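Vokstead Bedspread, Light Blue Scroll, Reviewed
Posted by Ditte Ragnarsson, Apr 22, 2022

I bought this bedspread to sleep under. It has since become the best laundry table I own, and the bed part is more or less a night job.

The pattern is white and gray baroque scrollwork on light blue, the kind of thing a minor duke would pick for a guest he didn't much like. I chose it over the plain Tulley one, which cost less and looked like a hospital had given up on it. After 8 months I still like the scrolls. They hide lint, and a black garment laid out flat shows up against them very clearly, folds and all.
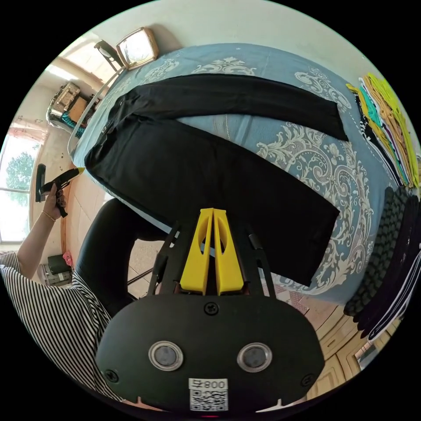

Does it slide around when you fold clothes on it?
Less than the satiny Bhatt cover I had before, which used to deliver a finished stack of T-shirts to the floor if you leaned on the mattress. The Vokstead stays put unless you drag a pair of jeans across it, and then it moves an inch or two and sulks.

Complaints. The care tag is as long as a lease and says to dry flat, on what, I'd like to know, given that the bed is the only flat thing I have. The corners are cut for a bed with no footboard. And it shows every cat hair that isn't gray, so get a gray cat.

My neighbor Abhishek Khurana has the same one in green and uses it as a bedspread. He seems happy.

Four stars. I'd buy it again in September when the linens go on sale.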